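Vutimel recipe card set – readme

Version 2, April update. Replaces the old dump, please delete that one if you still have it.

What it is

2251 handwritten recipe cards, typed up. Mostly home cooking, lots of preserves, lots of cakes. Cards come from three boxes: Wanent, Sjöberg and Beltex. Box name is in the first column. Beltex is the messy one – water stains, half the cards have no title.

Files

cards.csv – one row per card
ingredients.csv – one row per ingredient line, joins on card_id
notes.txt – stuff written on the backs, not cleaned up

Columns in cards.csv

box, card_id, title, category, yield, oven_temp, body, hand. "hand" is the handwriting, A to F, my best guess. Don't build anything serious on it. Oven temps are left as written, so you get "moderate" and "hot" mixed in with numbers. Blank means blank on the card.

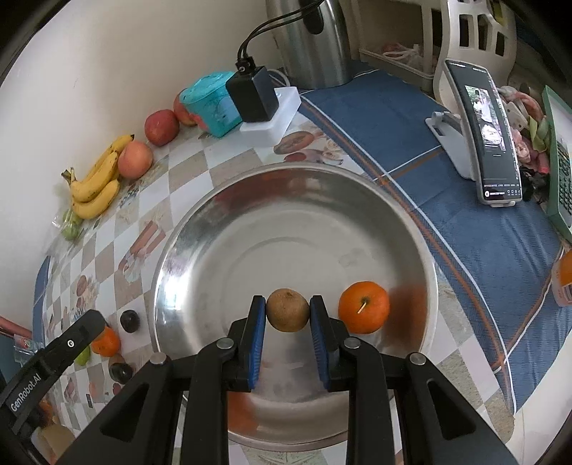
Units are a pain. Cups, teacups, "a glass", all kept as is in the raw column. The converted column is grams where I could work it out and empty where I couldn't. Butter "the size of an egg" I left alone.

Spelling fixed only in the title column. Body text has the original spelling, so search for "cinamon" as well as "cinnamon". Same for vanilla, at least four versions of that one.

Known problems

225 cards have no category. Will get to them.
30 in the Sjöberg box are probably duplicates, same recipe copied out twice with small changes. Kept both.
Fractions got mangled in the first export. Should be ok now but check anything that says 12 cups of sugar – its probably 1/2.
Some Wanent cards run on to a second card. Joined where the numbering was clear, otherwise seperate rows.
Encoding is UTF-8. Opening it straight in a spreadsheet breaks the ö, import it instead.

Not included

Scans of the cards. Too big, and a few have addresses on the back. Newspaper clippings also left out, not ours to share.

Use

Free for anything non-commercial. Credit "Vutimel recipe cards". None of the preserving times have been tested – old advice, check against a current guide before you can anything.

To do

Categories for the blanks
Merge hand C and hand D? Look the same to me now
Index by main fruit – started, only apples and plums so far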